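Ticket 700: Paint comes off inside the gray bins
Opened by: Necati Aksoy
Assigned to: Botond Gál, Olska support
Status: waiting for customer

Necati Aksoy, 25 February 2021
Hello, we have 2 bins from you on a wooden table and we keep small things in them. In the front bin the paint is worn on the upper part of the back wall, with dark vertical scratches. The floor has scratches in circles. Is it safe to paint over?

Botond Gál
Hello Necati. Please wash it with mild soap, no steel wool, and let it dry for 24 hours. Does the worn edge feel sharp?

Necati Aksoy
Washed and dried. The edge is not sharp, but small flakes stay on my cloth. There is also a small round hole in the floor, near the corner. Should I close it before painting? I put the things back in until you answer.
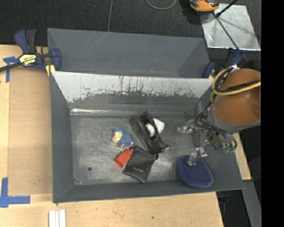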